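Workshop notebook, Niseck building, bench room
Entry for July, opened 10.40
Print this page | E-mail this entry | Shares 11 | Comments 0
Search the notebook: keyword or entry Go

Subject: small alarm clocks and carrying bag, sorting before storage 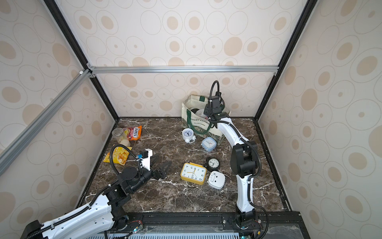 Fig. 1. Bench during sorting: four alarm clocks, canvas tote bag with green handles.

The purpose of this session was to bring the clock set into order before it goes to the Umska store. The set has been kept in a mixed box since the spring, together with bags, packets and other household articles, and two earlier requests for it could not be met in full. Entry 97 gives the original list. That list should no longer be relied upon, as it records the clocks by colour only and omits the type of case.

The following descriptions are to be used on labels from now on:

Yellow, square case, white face, black numerals, yellow hands.
Light blue, square case, small, white face, red hand.
White, bells on top, two small legs, white face.

The white clock is to be stored upright with paper folded round the bells. In the Sestudico box it was laid on its side under heavier articles, and one leg had to be straightened at the start of the session. This was done by hand. The leg now bears the weight of the clock, although a slight lean remains when it is placed on the hard top. Colleagues should not attempt to correct this further without first making a note here.

Batteries were taken out before the clocks were set out on the marble top. The contacts on the light blue clock showed a little white deposit, which was removed with a dry cotton bud. A second cleaning may be required. No clock is to be stored with a battery in place, whatever the intended period of storage.

The canvas bag has been retained as the carrying bag for this set. It is beige, with green printing, of which "ERARY EXHIBIT" can be read in Fig. 1. The cloth is sound and the handles are firmly stitched. It does not protect its contents from knocks, and the clocks should therefore be wrapped singly if the bag is to leave the building. Articles already in the bag are to be listed separately under the heading for soft goods.

Packets of food, including the bag of chips kept with the household articles, do not belong in the clock box. They are to be returned to the dry shelf and checked for date at the end of the month.

Labels: the MacDonald roll (1000 per roll) is nearly finished. The adhesive marks painted cases and should be applied to the wrapping only. Numbers in the 4000 series are reserved for clocks and timers; the next free number is written inside the cupboard door.

Room: the marble top was wiped with a damp cloth before use and dried. Its dark surface shows dust very readily, and a second wipe is advised if pale articles are to be set down on it. Grit under the square cases will scratch them.

Outstanding:
Lid for the clock box, present one split at the corner.
Second cleaning of contacts, light blue clock.
Amend entry 97 with a reference to this page.
Ask the Umska store whether the bag can be hung or must lie flat.

Entry closed 12.15.

Print this page | E-mail this entry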